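Toy blocks, a white table and a square of tape

I've been meaning to write about blocks for ages, and it was Sunday's tidy-up that finally pushed me into it. I had a box of them out on the kitchen floor, half of them sticky, and instead of putting them away like a sensible person I sat there for an hour building a wobbly tower (and drinking cold tea).

We've got two lots. The big bag is from Zolard and has 30 cubes in it, or it did when we bought it. The other is a little Figueiredo tin that my friend Hélder Matos passed on when his two outgrew it. The Zolard ones are a bit lighter and the paint is shinier. The Figueiredo ones have proper sharp corners and sit flat, so they're the ones I reach for every time, even though there are only six.

My favourite game with them is the silliest and needs almost nothing. You mark out a square on a table with tape, put down a few coloured cubes, and the job is to get them into the square. I love it! It keeps my nephew busy for far longer than the expensive marble run ever did, and I've caught grown-ups having a go while the kettle boils.

A plain white top is best for it, I think. Red, green and yellow all jump out at you, and black tape makes a lovely crisp outline.

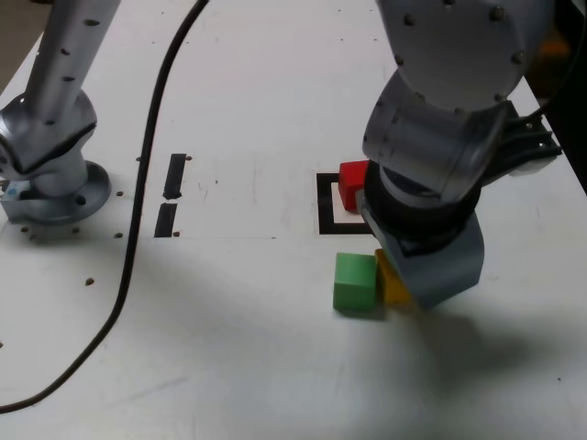
Picking your tape

I've got strong feelings about tape now, which I never expected. Masking tape is cheap but it goes furry along the edges if it's left down for more than a few days. Washi tape is pretty and useless. Cloth tape stays put but leaves a gummy line behind that had me scrubbing at the table with oil and a bit of kitchen roll for most of an evening. The one I keep going back to is a plain black electrical tape from the hardware shop on Gallbridge, 34 pence in the clearance basket, and I bought every roll they had.

Lay the four strips a bit long and trim them afterwards with a craft knife, very gently if you care about the table. Leave enough room inside for a cube to sit without touching the sides. My first square was so mean that you couldn't get a block in without nudging the tape, and we had tears.

What counts as in?

Oh, the arguments. Ademir Siqueira, who lives downstairs and is far too competitive for a man of his age, says that any bit of block on the tape means it's out. I say that if it's more in than out, it's in. A red cube up in one corner with its side over the border is exactly the kind of thing we fall out about. We've ended up with house rules, which go like this: on the line is half a point, fully inside is one, and anything you've knocked with your elbow goes back where it was.

The other sticking point is blocks that are right up against each other. A yellow one snuggled up to a green one is much harder to pick up than one sitting out in the open, especially if you've got fat fingers like me. I'd start little ones off with the cubes well spread out and save the close-together set-up for when they're getting cocky – it really does slow everybody down.

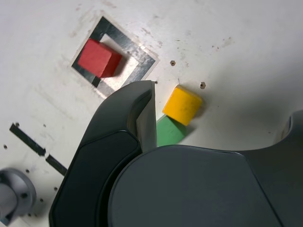
Do the blocks need to be all the same size?

Same-sized ones make the scoring fairer, but a mix is fine for a casual game. We sometimes throw in a big cube from the Pusberg set at my mum's, and that one has to go in last or there's no room for anything else.

Next on my list is a second square, smaller, at the far end of the table. I've got the tape. I just need to clear the post off first.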